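[Hasthorpe-list] Re: Cold wash for everything?
Zeyu Xie, August, 9:41 pm

I've been reading this thread for a week and trying to keep quiet, but the last message got to me. Quoting the part I mean:

> We switched the whole house to cold in the spring and I will never go
> back. Everything comes out just as clean, the colors last longer, and
> the Brennan people say you save enough in a year to pay for the
> detergent. Vinegar in the rinse takes care of any smell. There is
> really no reason for anyone in Hasthorpe to be running a hot cycle
> anymore.

No reason for anyone? I can think of a few, and most of them are in my hamper.

I'll start with what I agree with. Heating the water is where most of the power goes in a wash, so yes, cold costs less. Dark colors probably do hold up better. I wash jeans cold and have for years. If the message had stopped there I would have nodded and gone to bed.

But "just as clean" compared to what? Did you split a load in half and wash each half a different way? I did, back when my sister first started on me about this. Old dish towels cut down the middle, same week of kitchen use, same scoop of powder. The cold halves looked fine on the line. Then I ran an iron over them and the cooking oil smell came right up. The warm halves had a little of it too, I'll admit, but you had to put your nose in them. It's one kitchen and one machine and I wouldn't ask anyone to change their habits over it. I'd just like to see the cold wash people do that much before telling the rest of us there's no reason.

The savings part bothers me more. The Brennan leaflet (I still have it, it came with the filter) gives a figure for a household doing 910 loads a year. Who is doing 910 loads a year? That is better than two a day, every day, holidays included. We are four people and one of them plays in mud for fun, and we don't come anywhere near it. The small print also assumes you were washing every single load hot before, and I don't know anyone who does that either. Work it out for a normal family that was mostly on warm to begin with and you get a much smaller number. I'm not saying it's nothing. I am saying read the small print on a leaflet from the company that sells the cold water powder.

Then the vinegar. I have asked on this list before what it is supposed to be doing and have had four different answers. One person said it softens, one said it kills mildew, one said it strips old soap, and one said her mother did it. I'd believe the mother before the other three. The repair man from Drastbridge who put in our new door seal told me to keep it out of the machine, because it's hard on the rubber. He also sells door seals, so take that however you like. Either way I stopped, and my towels smell the same as they did.

What I do now, for whoever asked (sorry, I lost the message):

Sheets, towels and dishcloths go hot. Anything a sick person has been wearing goes hot, if the label allows it. Whites with stitching or dark trim go warm, inside out, and never in with the towels, which rub the thread fuzzy. Everything else goes cold on the short cycle. The short cycle on mine says 22 minutes and takes longer, which should tell you how far to trust anything printed on a washing machine.

One more thing, about collars. Someone said cold water "can't" make dark trim bleed onto white. It can. I had a striped one from the Traltside market do it in water straight from the tap, first wash, and it never came all the way out. Test a damp corner against a white rag before you trust it. The temperature isn't going to save you from cheap dye.

I'm happy to be shown I'm wrong on any of this. Somebody with a meter on their machine could settle the money question in a month, and if you have one I would really like to hear your numbers, even if they go against me. Cold and warm, same size loads, written down at the time please and not remembered afterward.

Zeyu 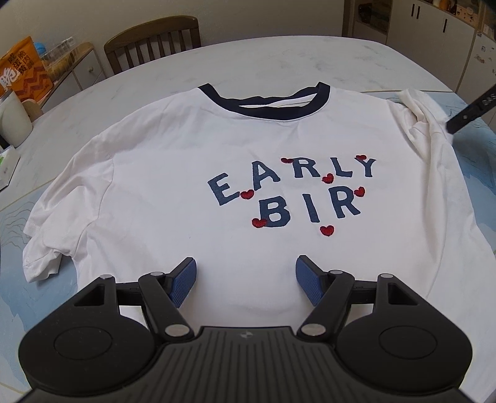

White tee, navy collar, stitched lettering and hearts. Warm wash, inside out.

Contact the list owner | Copyright Hasthorpe Household List | Back to top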